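Waqas Sandhu
I help run a neighborhood group on Bristo. We have 1375 members. In March Bristo changed how group posts reach people, and I've been keeping notes. Posting them as a thread so I can link to it when people ask.

2/
Before the change, a post in our group went to everybody who had notifications on. Now it goes to a first batch, and if enough of them tap on it, it goes to more people. Bristo calls this "staged reach." It's in the help pages under group settings, near the bottom.

3/
The first batch for our group is 60 people. The "delivered" number on each post sits at 60 until somebody reacts, and then it moves. I've watched this on every post I've made since the change.

4/
For a lost dog post this is fine. People tap on dogs. For a water shutoff notice it is not fine. The last shutoff notice was delivered to 400 people by the time the water was off. The rest of the group found out at the sink.

5/
You can pin a post. Pinned posts show at the top of the group page, but only if a person opens the group page. Most of our members read from the home feed and haven't opened the group page in months. 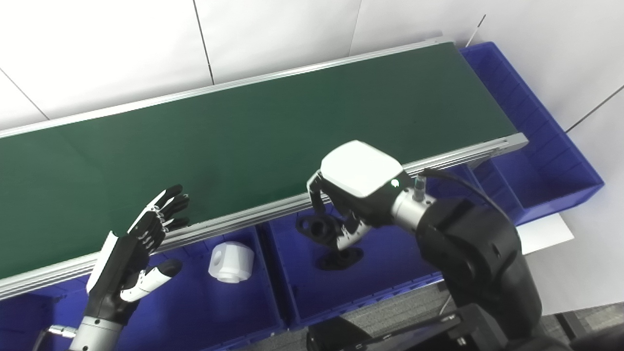 Razia Jadoon
We have the same thing in the school parents group. The trick that worked for us was turning off link previews, a post with a preview card never got past the first batch. Plain text did better.

6/
Replying to Razia: thanks, I tried that Saturday. The plain text post moved past the first batch in under an hour. The same notice with a link to the city page stayed put all afternoon. Two posts isn't much to go on but I'm going to keep doing it.

7/
Things I've tried that made no difference: posting at 7 a.m. instead of at night, adding a topic tag, tagging the other admins, writing "please share" at the end.

8/
Thing that did make a difference: a question in the first line. "Is your water off on the east side?" got 10 comments quickly and went out to most of the group. I don't love writing notices that way. A notice should say the thing.

9/
Noman Rana asked why we don't leave for Custden. We looked at it. Custden sends every post to every member, in order, no batches. It also needs a separate account and a phone number, and half of our older members won't do that. I don't blame them.

10/
Kulsoom Lodhi set up a test group there anyway. If you want in, message her and not me, I don't have the invite link. It's quiet so far.
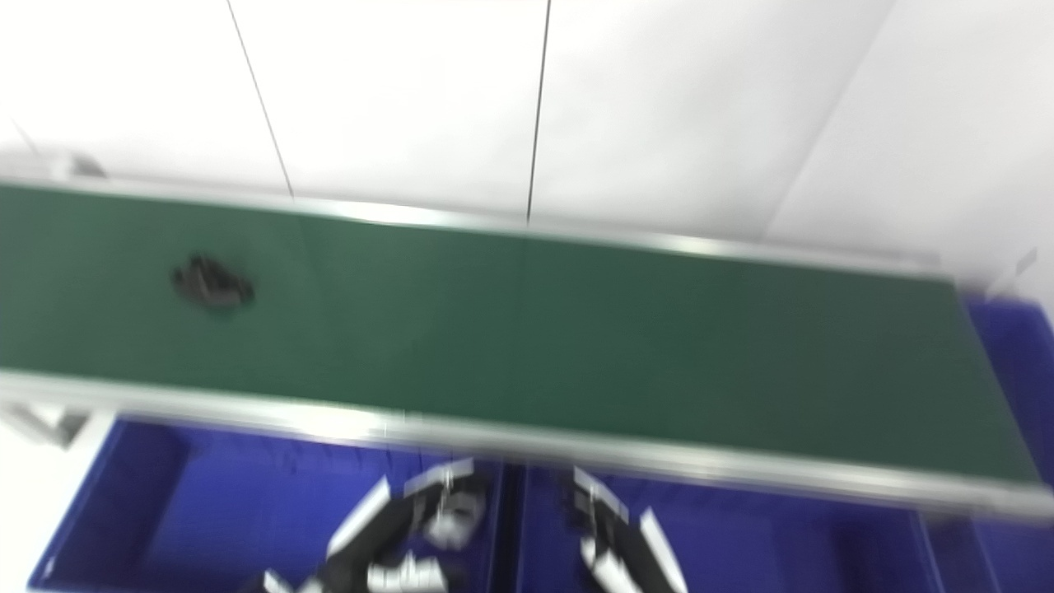 11/
The other option is a plain email list next to the Bristo group. That's where I'm leaning. Email for shutoffs, street closures and anything with a deadline. Bristo for everything else, meaning dogs, couches and complaints about leaf blowers.

12/
I wrote to Bristo support twice. First answer was a link to the help page I'd already read. Second answer said group admins can mark a post as "urgent," and that urgent posts skip the batches. I could not find that setting anywhere.

13/
It turned out to be on the phone app only, under the three dots, after you've already posted. You can't set it while writing. You get one a month per group. I haven't used ours yet and I'm saving it for the next water notice.

14/
Correction to 3/. Delivered doesn't mean seen. It means the post was placed in somebody's feed, and they may have scrolled by it or not scrolled that far down. So the real numbers are lower than the ones I gave. Bristo doesn't show admins a seen count.

15/
If you're an ordinary member and want to get everything from a group: open the group, tap the bell, pick "All posts." The default got switched to "Highlights" for a lot of people in March. Mine was switched and I'm an admin. Check yours.

16/
Changing the bell doesn't take you out of the batches, as far as I can tell. It only means that once a post reaches you, your phone makes a sound. I asked support about this too and haven't heard back.

17/
If you run a group of a different size, tell me what your delivered number stops at. I'd like to know if the first batch is the same for everyone or a share of the membership. Screenshots are fine, crop out the names.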